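4. Picking the Arm Before We Had the Money

By February we had a list of things we wanted and a budget line that covered maybe half of them. I think most small labs know this feeling. We had already settled on the task (server-style rack work: reaching in, gripping a unit, pulling it, putting it back), so the question left was what to buy and in what order. I'll go through it the way we did it, including the parts I'd do differently, which is most of the second half.

4.1 Simulating first, spending second

Our first instinct was to get quotes for an arm, a gripper, a rack and a bench, and to sort out the fit once it all arrived. I'm very glad we got talked out of that by our own spreadsheet! An arm you can't mount where you need it is a very expensive coat stand. So we built the cell in Esby, the simulator we already use for teaching, and moved the big pieces around in there until we stopped arguing about them.

The setup is plain. There's one table with the arm at one end and the rack sharing the same top. We went back and forth on putting the rack on the floor, which would have meant a smaller table and a cheaper order, but then the arm needs a pedestal, and the pedestal quote from Moradi was more than the table we'd have saved on. So, one table, everything on it (Figure 3).
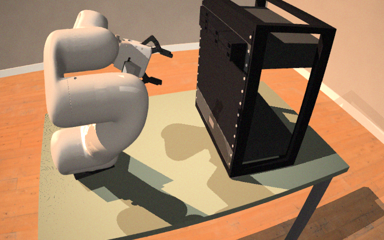

Figure 3. Simulated cell with the arm and rack on a shared tabletop. The gripper is open and holding nothing, with a gap between its fingers and the rack.

What we wanted from this stage was pretty basic. Can the arm fold back far enough to clear the rack when it isn't working? Can it come at the side panel and also at the open side without us moving the base? How much tabletop is left over for a tray? None of this needs pretty lighting or perfect friction, and we didn't tune either one. We ran 1084 placements, each with a different base position and rack angle, and threw out any where the arm bumped the rack on its way in or ran out of reach.

The arm model stayed the same throughout, and so did the gripper. I mention it because a reader of an early draft thought we were comparing arms. We weren't. We were comparing places to put one arm, and then asking what the good places would cost us in furniture.

4.2 What went in the budget

The base price of an arm is the number everybody quotes, and it's the one that moved the least while we were planning. The stuff around it moved a lot. The table alone changed three times. Urkeo sells a bench we liked, at 2000 dollars with the mounting plate included, but the version deep enough for our better placements was 3000, and we hadn't put that in the request. If I could hand one page of this paper to my past self, it would be this one, with the word "table" circled.

We also hadn't budgeted for fingers. The gripper comes with a pair, of course, but fingers get scraped up when you're poking them around screws and panel edges all day, so we added 2 spare sets. Then there was freight, the power drop on the lab wall, an emergency stop with a cord long enough to reach the desk, and a service plan that we first crossed out and then put back in. (The plan from Jederico could be paid by the year, and that's what saved it.)

The rack was the easy part. We asked for a short open-sided one and one unit to put in it, used, and left everything else for the next round. You don't need a full rack to find out whether your grasp planner works. I'd push that advice pretty hard on anyone writing a request like ours, as it's tempting to fill the thing up on paper.

4.3 What the simulator couldn't tell us

Plenty. Esby treats the table as if it can't wobble, and a bench with an arm swinging around on it certainly can. It has no cables unless you add them, and we didn't, so our clearances are all for a bare arm. I'd pad them before ordering anything. It also has no doorway, and we measured ours on a Monday with the purchase form already half filled in. The deeper bench fits through if the legs come off first.

We kept a margin in the request for this kind of thing and listed it under its own heading so that it wouldn't get folded into the arm price. The placement scores we used to pick the bench size are covered in the next section, along with the two settings we changed partway through.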